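Tivunik open day, two-arm cell: notes and questions

torsk_456
Posted 8/6/18
Went to the Tivunik open day at the Cullinane building. I was there for the two-arm cell, as we are pricing something similar for small-box packing. Running it was a Sovow controller, release 2. Slots were 17 minutes and you could stand right at the table.

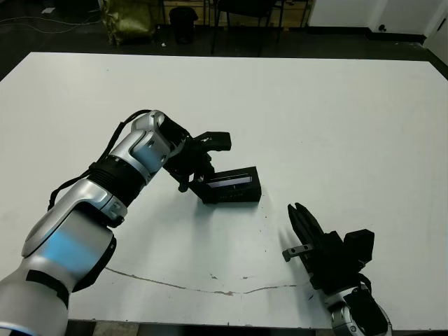 Left arm on a box at the Tivunik table.

The staff said the fingers are stock and only the mounts are their own. I asked about grip force and got "low." No number. The handout lists camera mounting and finger travel but skips force entirely, so I can't compare it with our Steta units. I did get a look down one of the wrist cameras.

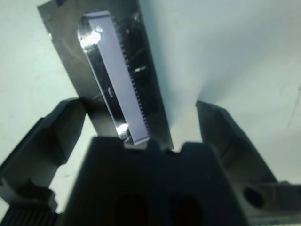

belt_and_braces says the force figure hardly matters for rigid boxes and that finger alignment will cost you more time. I'd agree up to a point. Thin-walled trays bow well before they slip.

torsk_456
Walls are my worry too. Our trays are thin and the insert is a press fit, so any squeeze on the long side shows up at the lid. There was an open tray with a white insert on the table, next to a closed box with a clear window.

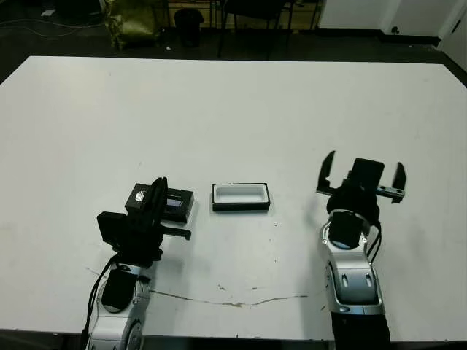 I asked whether the arms share one planner or take turns. Shared, according to them, with a keep-out zone that can be edited per job. Changing it needs a restart in the current release. Fix due in January.

quillon7
A restart per job change rules it out for us. We switch 7 times a shift. I don't see why you're still considering it.

torsk_456
We switch once. Different case.

belt_and_braces
quillon7, you can load several zones up front and select by job number. It's in the manual. The restart only applies to editing.

quillon7
Then their staff should have said that.

torsk_456
Fair. I'll put it to them in writing, along with the force question. The wrist view is wide enough to take in the fingers and a good part of the table beyond.
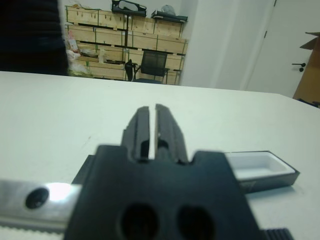
I'd still want a fixed overhead camera for checking the insert before the lid goes on. They quote that as an option. Will post the price when I have it.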